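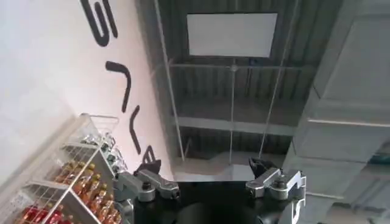

Katia Marras has picked bottles at Gebretsadik's Truketthorpe shop for long enough to resent being asked how she feels about the arm. "I feel fine. Ask my knees, they're thrilled."

It does the low shelves now, up to 800 bottles on a Tuesday. She does the paperwork. "I used to lift wine. Now I fill in a form saying who lifted it."

Her manager, Hagos Wubshet, says no jobs went. Marras agrees, up to a point. "They kept me and lost the tea break. It doesn't have one, so ours looked greedy."

34 comments · 12 shares

Recent
Murnora bus cuts: your letters
Heser bakery to reopen in July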